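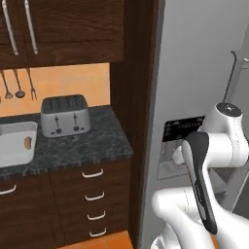 Simulationsgestützte Beschaffungsplanung

Die simulationsgestützte Beschaffungsplanung ist ein Verfahren zur Vorbereitung von Investitionen in Robotik und Automation. Arbeitsplatz, Roboterarm und Umgebung werden als dreidimensionales Modell nachgebildet, bevor Angebote eingeholt oder Geräte bestellt werden. Verbreitet ist das Verfahren in der Servicerobotik, wo Arme in Küchen, Pflegeeinrichtungen oder Laboren zwischen vorhandenen Möbeln und Großgeräten arbeiten sollen.

Ablauf

Am Anfang steht die Bedarfsbeschreibung. Sie legt fest, welche Handgriffe der Arm ausführen soll, etwa das Öffnen von Schubladen oder eines Kühlschranks. Danach werden Reichweite, Traglast und Stellfläche im Modell geprüft. Griffe, Arbeitshöhen und die Schwenkbereiche von Türen gehen als Maße ein. Erst auf dieser Grundlage entsteht die Stückliste für die Ausschreibung.

Yolanda Halvorsen unterscheidet in ihrem Leitfaden 4 Planungsphasen: Bedarf, Modell, Vergleich und Abnahme. Für den Vergleich empfiehlt sie mindestens 3 Armtypen, die dieselbe Aufgabe in derselben Umgebung durchlaufen.

Kosten

Der Kaufpreis des Arms bildet nur einen Teil des Budgets. Hinzu kommen Greifer, Steuerung, Befestigung, Sicherheitstechnik, Schulung und Wartung. Für die Modellierung fallen Lizenzen und Arbeitszeit an. Im Projekt Sterkar wurden für das Küchenmodell 800 Euro an Lizenzkosten und 2.000 Euro für die Erstellung der Möbel- und Gerätemodelle angesetzt. Rechenleistung wurde getrennt verbucht. Der Anbieter Jereck rechnet das Modell bei späterer Bestellung auf den Gerätepreis an, Farahani führt es als eigene Position.

Grenzen

Reibung, Nachgiebigkeit und Spiegelungen auf Metallflächen werden im Modell nur näherungsweise wiedergegeben. Zykluszeiten aus der Simulation gelten daher als Planungswerte und ersetzen keine Abnahme am Gerät. Auch die Risikobeurteilung muss am Aufstellort erfolgen. Bei Oto wird deshalb ein Teil der Kaufsumme bis zum Ende des Probebetriebs einbehalten.

Siehe auch: Lastenheft, Gesamtbetriebskosten, Virtuelle Inbetriebnahme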